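The Mug on the Pine Table

My aunt used to say that you can put off anything in this world by making a hot drink first, and on the morning I was meant to clear the pine table I proved her right twice before the radio had finished with the weather.

It wasn't a big table. It stood against the wall in the back room of the house in Fliltley, the wall she had painted a color the can called peach and the rest of the family called leftover, and over the years it had become the place where things went when they were on their way to somewhere else. You came in with your hands full, you put it all down on the table, you went to see about the kettle, and there it stayed. I had done it myself that very week. I'd come up from Dedau with two bags and a bottle of water from the store, and the bottle was still there, half forgotten beside the tissues, when I sat down with my tea and told myself that today was the day.

The house had to be empty of us by the end of the month. The new people were kind about it, and had written a nice letter in which they asked whether we might leave the curtains (we might, and gladly, for they were awful curtains). My brother had taken the beds. My cousin had taken the piano, which nearly took my cousin, going down the front steps. What was left to me was the back room, and I had asked for it, thinking it would be the easy one.

So I began with the low wooden box, because it was the biggest thing and I like to start with something that shows. I thought it would be full of sewing. It had always been full of sewing when I was small, and I had learned the hard way not to go feeling around in it for candy. There was no sewing. There were receipts, and bits of ribbon wound around folded card, and a stack of letters from a friend who had moved to Yao and wrote every March without fail, always starting with the state of her garden and always ending with the state of her knees. I read one, and then of course I read another, and by then my tea was cold and I got up to make some more. 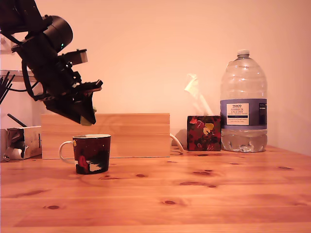 The mug was the thing I kept coming back to. It was dark, a sort of red-brown, speckled all over like a hen's egg, with that pattern down near the bottom in red and white and black, and a white handle that looked as if it had been meant for some other mug altogether. My aunt had bought it at the Milelus craft fair on a day when it rained so hard that the potter was selling from the back of his van. She told that story at every holiday dinner. In the early tellings she paid a fair price for it and drove home. In the later ones the van was stuck in the mud, she had helped to push it, and the potter had wept and asked for her hand. We let her have it. She told it so well, and her own version of how my uncle proposed was a good deal shorter.

She never let anybody else drink from that mug. She didn't forbid it, exactly, she would just go quiet and watch you the whole time, the way you'd watch a toddler near a pond, and after a few sips you found you weren't thirsty. I was forty before I tried it again, and she was in the hospital by then, and I still felt her eyes on me and washed it up and put it back where it had been.

The letters took me until lunch. I hadn't meant to read them all, and I didn't, but I read enough to know that the two of them had been planning a trip together for most of their grown lives. They were going to go by train. They had settled on the month and the route, they had argued for a whole spring about whether to take one suitcase each or share a big one, and in one letter the friend had drawn a little map with a teapot at every place they might stop for the night. There were 50 teapots if there was one. I sat there laughing at it, and then I pulled a tissue out of the box and was glad somebody had left it within reach.

I don't believe they ever went. I phoned my brother to ask, and he thought they might have gotten as far as the coast one time, but it may have been that he was thinking of another aunt and another friend. He wanted to know how the table was coming along. I said it was coming along fine.

In the afternoon I did better. I took the crumpled cardboard box and put the receipts in it for burning, and then took out the receipt for my own tenth birthday bicycle, $119, and sat looking at that for longer than I should have. I had always been told the bicycle was secondhand. I'd been told it by her, in that offhand way she had, on the same day I tried to thank her and she said it was nothing, a neighbor had been throwing it out. She was working 4 nights a week at the laundry that year. I put the receipt in my wallet, where it has gone soft at the folds by now.

By the time the light had moved around to the front of the house, I had a pile to keep and a pile to give away, and the letters tied up again in their ribbon with my best attempt at her bow. I found the friend's last address on the back of an envelope. I thought I would write to her and say what I had found, and ask about her knees. I wrote the date at the top of a clean sheet, 29/06/2019, her way around, the day first, as she had always done it in her letters, and then I couldn't think what ought to come next, so I told her about the garden. There wasn't much to tell. The roses had gone wild and the bean rows were all weeds, but the pear tree was heavy with little hard pears and I said so.

Then I wrapped the mug in two tea towels and a sweater and carried it out to the car by itself, and I drove it home on the front seat with the belt across it.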